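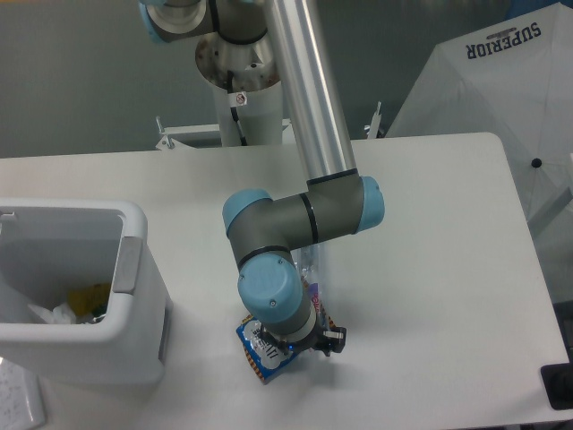 Snack table, with the blue bag and the clear wrapper over the white top. Bin on the left.

BREAK AREA AND SNACK TABLE WALK-ROUND
Site: Preltbridge, ground floor
Done on: Fri 7 February
Done by: Kazimír Jurčo
Marks used: OK / FIX / WATCH

Hi all, me again with the clipboard. Same list as in December, plus a couple of lines people asked me to add after the ants (you know who you are, and thank you for the very detailed emails!). I've put my comments under each line, and I do tend to go on a bit, so if you only want the jobs, skip down to the part called Jobs.

TABLES

1. Tabletop clean, no sticky patches - OK
I ran my hand over the whole white top and it came away clean. Somebody has clearly been using the spray. One tiny ring near the corner, coffee I think, and it wiped off with a damp paper towel while I was standing there.

2. Corners and edges smooth - OK
I like these rounded corners so much more than the old square ones at the Sinura office. I had a bruise on my hip for most of a year over there.

3. Table steady, feet level - WATCH
There's a little wobble if you lean on the long side. I folded a bit of card under the foot and it's fine for now, but card is card. I'll ask Rukden for a proper leveling foot when I order the other bits.

4. Brackets along the far edge tight - OK
Gave each one a wiggle. All good. Please don't hang bags on them, they're small and they stick up just enough to catch a strap.

5. Food left out - FIX
Yes, snacks. I'm not the snack police and I love a salty thing at three in the afternoon as much as anybody, but an open bag goes home, in the cupboard or in the bin by the end of the day. Sealed bags can stay out if you're coming back for them. Put your name on them, please - a marker lives in the top drawer.

6. Empty wrappers cleared - FIX
The crinkly clear ones are the worst for this. They weigh nothing, the door opens, and off they go under the cupboard. I fished two out with a ruler. They had been there long enough to grow a fluff coat.

TRASH BIN

7. Bin in its place, walkway clear - OK
It's at the left end of the table, where we agreed it would live. I walked past it with a full tray and didn't clip it once, which for me is pretty good going.

8. Bin not overfull - WATCH
Not spilling over, but the stuff inside is a real jumble, packages and crumpled white bits all in together. If everybody squashed things down before dropping them in, we'd get another day out of each liner. (Squash with the package folded, please, and keep your hands out of there!)

9. Rim and latch in good shape - OK
No cracks that I could feel on the rim, and the gray latch piece on the side is still attached. Wiped the rim too. It gets grubby faster than you'd think with everyone's fingers on it.

10. Liner fitted - FIX
We're on the last few liners in the roll. I've got a box of 135 on order from Siddiqui and it should be here next week. Until then, only change it when it needs changing.

11. Nothing sharp or wet in the bin - OK
After the broken mug business I look every time now. Cups get emptied in the sink first. Tea bags too, give them a squeeze.

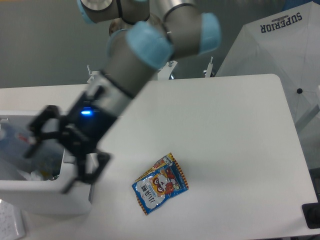

Raccoon bag out on the table, bin to the left, umbrella on the right.

FLOOR AND WALKWAYS

12. Floor dry - OK
Dry all the way round when I checked. It had been raining the day before, so I was expecting puddles by the door and was happy to be wrong.

13. Umbrellas stored safely - FIX
The big white one with SUPERIOR on it was partly open by the right side of the table. Gorgeous umbrella, I'd be proud of it too, but the points on those ribs sit at a bad height for anyone bending down to pick something up. Close it, button it, and put it in the stand by the coat hooks. If it's soaking, open it in the back hall where there's room. If it's yours, come and say hi, I want to know where you got it.

14. Path to the exit clear - OK
Tape measure out, 59 inches at the narrowest point. Plenty of room for two people and a cart.

15. Cables off the floor - OK
All clipped up along the wall. The kettle cord used to hang down in a loop and I'm so glad that's gone.

PESTS AND SMELLS

16. Signs of ants - WATCH
None seen! I still want another couple of clean weeks before I change this to OK. They came in for crumbs last time, so please go easy with the bags that have powder at the bottom. Open them over a plate if you can stand to.

17. Smells - OK
Nothing from the bin, nothing from the sink. The fridge had a faint onion thing going on, and I traced it to an onion.

FOOD LABELS

18. Allergen note up by the shared snacks - FIX
The card has fallen down again and the tape is useless on that wall. I'd like to try one of those little stand-up holders. One more thing: quite a few of the treats people bring back from trips have labels in languages not all of us can read. The blue bag with the cartoon raccoon has Chinese writing on the front, for instance. If you bring something like that to share, stick a note on it with what's in it, nuts and shellfish especially. Two of our team have to be really careful, and they shouldn't have to ask every time.

JOBS

Leveling foot for the table - me, with the Rukden order
Bin liners - ordered, I'll put them under the sink when they come
Umbrella to the stand - the owner, today please
Card holder for the allergen note - me
Wrappers under the cupboard - done
Open bags cleared by end of day - everybody

Score: 18 lines checked, 5 marked FIX, 3 on WATCH, the rest fine. A few of those were sorted by the time I'd finished my coffee. The liners are what I'm waiting on.

If I've missed something, write it on the sheet taped inside the cupboard door or catch me at my desk before 2. I'm in most days, and I'll bring the ruler.

Kazimír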